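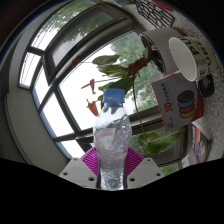
Clear bottle with ribbed screw cap. The narrower waist is a convenient cutting line on bottles of this shape.

Reusing drinks bottles in the kitchen and workshop

Most thin plastic drinks bottles are PET, marked with a 1 inside the recycling triangle. PET softens at about 76 degrees, so never fill one from the kettle and never put it through a hot dishwasher cycle. Wash by hand in warm water with a little washing-up liquid, rinse twice, and stand upside down with the cap off until dry.

Removing labels
Peel off the sleeve first. Rub any remaining glue with cooking oil, leave for 18 minutes and wipe with a dry cloth. White spirit also works but clouds some plastics. Test it on the base.

Cutting
Start the cut with a craft knife and finish with scissors. Fill the bottle with water and freeze it if the wall is too thin to hold its shape under the blade. Tape the cut edge with cloth tape — a raw edge will scratch. The top half makes a funnel for dry goods, the bottom half a pot for brushes or screws.

Dry goods
Rice, lentils and sugar pour well from a bottle. Flour does not. A 700 ml bottle is a good size for the cupboard door. Write the contents and the use-by date on masking tape, not on the plastic, and fill through a paper cone. Brown sugar sets hard in a narrow neck and should go in a jar.

Watering pots
Make 2 holes in the cap with a hot needle, fill, screw the cap on and push the neck into the compost. Flow depends on the soil. If the bottle empties within an hour, use a fresh cap with one smaller hole. In August, check daily.

What not to store
No white spirit, bleach, paint thinner or weedkiller in any drinks bottle, labelled or otherwise. Keep these in the original container with the original cap. The Nakness and Fisex solvent tins both have child-resistant lids that should be replaced if the ratchet slips.

Caps
Keep spare caps in a tin. Neck threads differ between makers and a cap that turns freely but never tightens is the wrong thread. For a leak test, fill the bottle, close it and lay it on kitchen paper overnight.

Next page: Descaling a Mäkelä kettle
Last revised October 1, 2021 — Wilasstead Household Notes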